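Wornport Stays: data card

2 min read

A table of 1580 places to stay in and near Wornport, from harbor hotels to rooms over shops. Version of April 2025. I put it together after the Dellura listings told me, once too often, that a bus ride counts as "steps from the beach."

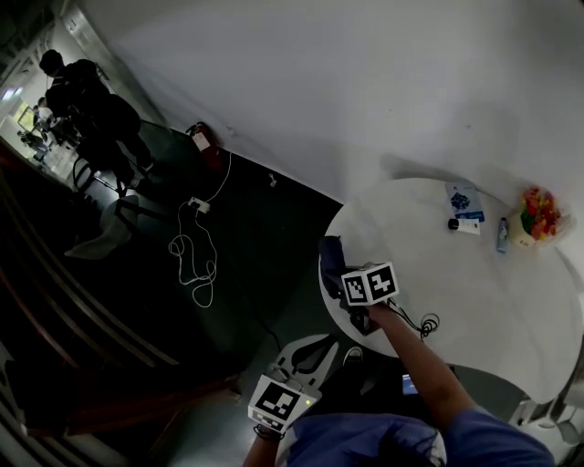 Amenity fields come from what owners wrote, so treat them with suspicion. "Welcome extras" is the worst of them. It can mean a real basket of food, or it can mean a white tube with a black cap and a little pot of artificial flowers at the back of a round table. Both get a 1 in the column. I have no way to tell them apart, and neither does Dellura.

Known problems:

- 246 rows have no price. Owners say "on request." Draw your own conclusions.
- 17 places claim a sea view from the Rerkton side of the hill. I left the claims in and added a flag.
- Huet is listed as a suburb. People in Huet disagree.
- January rates are missing for most guesthouses. 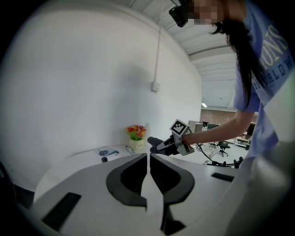

Light blue T-shirt, white work surface.

Star ratings are copied as given, and I wouldn't sort by them. Corrections are welcome if they come with a receipt.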